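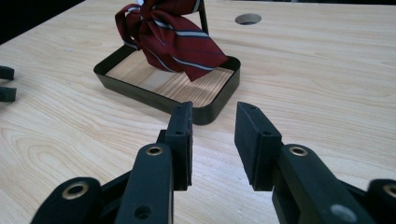 tallow_rd replied:
Before anyone orders one, check the shipping weight. Mine came in two boxes and the courier only handed over the first. The Grudo handheld kit is fine once you have all of it.

Fouad Dabbas wrote:
Thanks. I started this thread to ask whether it's worth the money for recording grasps on cloth. I have the kit on loan through Prenora until 30/06/2019 and have to decide if we keep it. Soft stuff is most of what we'd do: ties, scarves, socks. The tie is the hardest so far. A silky fabric wants to slide out when the pads close on one layer, and if you grab the whole bunch you can't place it neatly.

Sawsan Zein wrote:
We did nearly 1,000 grasps on ours. The linkage held up well. The brass bushings in the pivots are the best part of the design and I'd pay extra for them again. The pads are where they saved money. How do yours look along the top edge?

Fouad Dabbas wrote:
The left one is clean. The right one has a reddish strip along the top, like old rubber or glue. Fingers open, over bare table:

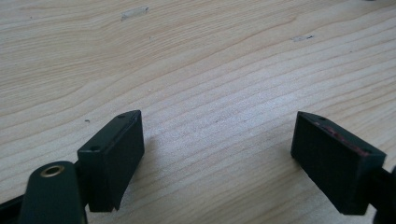 Re: Pad wear or leftover glue?

Sawsan Zein wrote:
Could be glue from a liner. Some people stick rubber on for cloth and peel it off before the kit goes back. Ask Prenora if they cleaned it between loans.

kestrel_bench wrote:
I don't agree that the pads are cheap. Plain flat pads are what you want in a general kit. You can unscrew them and put on whatever you like. Azar sells a softer set for 67 and they took me ten minutes to change.

Sawsan Zein wrote:
67 on top of the kit price is my point. The Hinetti comes with soft pads in the box.

kestrel_bench wrote:
The Hinetti also has a 2 month wait and plastic pivots. I had one. Play in the jaws after 200 grasps, and by March it was in a drawer.

tallow_rd wrote:
Fouad, do the two pads sit parallel when they're open? On mine one was tilted and I had to loosen the screws and reseat it. Can you post another one with the jaws over the table?

Fouad Dabbas wrote:
See what you think. They look even to me, but I haven't put a square on them. 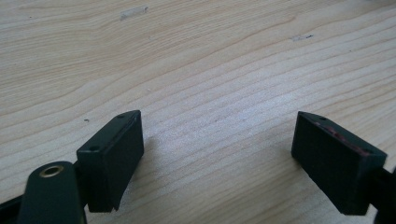
Re: Pads parallel?

tallow_rd wrote:
Hard to judge at that angle. Close them on a strip of paper and pull. If it slips out at one end and holds at the other, reseat the pad.

kestrel_bench wrote:
Paper test is good. Do it before you clean off the red stuff, then again after. If the results differ you know the residue matters.

Fouad Dabbas wrote:
Will do both. I'm leaning toward keeping the kit and asking Prenora to take the Azar pads off the price.

Sawsan Zein wrote:
If they agree to that, keep it. At full price I'd still send it back.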